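Search this guide Enter keyword or part no.

Section 4: Wiping Down and Checking the Hand

I do this job at the end of every working day, and if you've just set up your Kelluva hand I'd suggest you get into the same habit. It takes me one cup of coffee. You'll want a dry lint-free cloth, a soft brush, and the small driver from the Starkero kit (the one in the lid, not the big one!).

1. Switch off at the wall and wait for the status light to go out.
2. Turn the hand so the fingers point up.
3. Brush from the fingertips down toward the base. Dust loves the rubber coating, so go gently and don't scrub.
4. Wipe the gray shell with the dry cloth. Light scuffs are only cosmetic, and I've stopped chasing mine.

Caution: No solvent on the rubber. I used some back in June and the surface went tacky, and then I got to order a new sleeve, part 708.

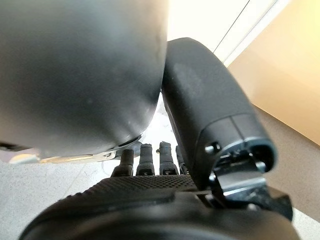

Fig. 27. Gray shell, black fingers, and the metal joint low on the finger at right.

5. Look into the joint opening near the bottom of the finger. Brush out any lint you find between the plates, and keep the bristles moving in one direction.
6. Check the small screws by the joint. Snug is plenty. If one keeps working loose, stop using the hand and write to Kenta Hosoda at the Ichikawa service desk, who will want your serial number.
7. Run the brush along the metal strip at the rim of the shell.

Note: After 600 hours, do the full service in the Broruva supplement as well. I keep my hours in pencil inside the back cover, and you're welcome to copy that.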